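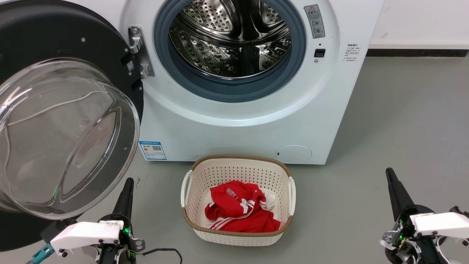

From: Ibrahim Uzor
To: members list
Date: 2018-12-17
Subject: Re: Trellavow payouts stopped??

Bello, all,

Quick one as I'm between shifts. Answers under yours.

> Has anyone on here had their November money from Trellavow? I put in 1000
> in the spring and the first few came on the day they said. Now nothing.
> The office number rings out and Chibuzor Ogunleye, who signed me up,
> says the bank is "reviewing" them and we should all sit tight. My
> brother in law wants to put his redundancy in before the new year
> because they are offering a higher rate to anyone who joins now.
> Should I tell him to wait?
> Bello Nwosu

Yes. Tell him tonight. Don't let him send a penny till this is sorted.

No November payment here either. Nor for Suleiman Okafor, nor Ibrahim Igwe (he rang me last night, in a right state, his mum is in it too). Suleiman keeps a list of people from this group who've told him they are in and unpaid – 131 names as of this morning. If you aren't on it, mail him off list with the date you joined and what you put in. No bank details please, he doesn't want them.

What I know. Trellavow's letter says the money goes into Kaltance and Kaltance pays the monthly return. I asked for Kaltance's accounts in the summer and got a brochure. Asked again, got the same brochure. Nobody has shown me what it sells or who to. I'm not calling anyone a crook on an open list, but 20 per cent a month has to come from somewhere, and a better rate for new joiners while the old ones go unpaid is a very bad sign in my book.

Chibuzor may well beleive what he's telling people, he has his own savings in. Go easy on him.

Things to do now:
– keep the letter, every text, every receipt. Screenshots of the members page too, mine wouldnt load at all for an hour yesterday
– ring your own bank, ask for the fraud team, say what happened and when you paid
– don't sign the "rollover" form. It moves your balance into Skorden for 5 years and there's a line at the bottom where you give up any claim on Trellavow
– if someone phones offering to get your money back for a fee, hang up. Igwe has had two of those already

Re the meeting – Suleiman has asked for the upstairs room at the library, will post the time when they confirm. Bring copies not originals.

Bello, did your letter come with the Skorden form stapled to it or seperate? Mine was stapled, Suleiman's came a week after. Might matter for the dates.

Got to go, bus.

Ibrahim U.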